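Chapter 7
Comparing Grippers and Wrist Cameras

7.1 What a comparison has to hold fixed
7.2 Finger geometry and pad compliance
7.3 Lens choice and the view of the contact region
7.4 Scoring trials
7.5 The Hindstead bottle series
Exercises

Chapter 6 treated the gripper as a source of force. A working gripper is also an obstruction. It fills part of the camera's view, it hides the surface it touches, and it changes the look of any object seen past it. This chapter takes the fingers, the pad and the camera as one unit and asks how two such units can be compared fairly.

Terms used in this chapter

Contact region: the part of the object touched by the fingers or pad during a stable hold.
Self-occlusion: loss of view caused by the tool itself.
Compliance: deflection of the pad per unit of applied force (Section 6.2).
Trial: one approach, grasp, lift and release, scored as a whole.

7.1 What a comparison has to hold fixed

Suppose gripper A completes more trials than gripper B. The difference may come from the fingers. It may also come from the operator, the order of testing, the object set or the lens. In the first Momden tests, run by Vaughan Whitelaw and Ayten Polat, all trials with the flat fingers were completed before any with the curved fingers. The operators improved with practice, and the curved fingers received the credit. When the order was shuffled over 200 trials, most of the gap closed.

The minimum set of controls is as follows. Object, start position and lighting stay the same across units. Trial order is drawn at random before the session. Closing speed is logged for every trial, including failed ones. A lens is changed only when the lens is the variable under test.

Hand-held units need one further control. The arm is replaced by a person, who will correct for a poor pad without noticing. Theano Pappas recommends at least two operators per unit, with results reported separately before pooling.

Clear objects are a severe test of the camera. The edges of a transparent bottle are weak, and whatever lies behind it shows through, including the pad. A wide lens adds curvature to straight edges and makes near objects appear larger at the end closer to the lens. Both effects are present in Figure 7.1.

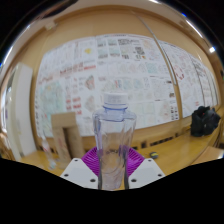 Figure 7.1 Clear plastic bottle held upright by a hand-held gripper with white fingers. The purple of the ribbed pad shows faintly through the bottle wall.

A detector trained on opaque objects may place the bottle boundary at the pad instead of at the plastic. The cap and collar are safer features for locating the object, and Section 7.3 uses them as reference points. The Hindstead series, described in Section 7.5, contains 562 scored trials and applies the controls listed above.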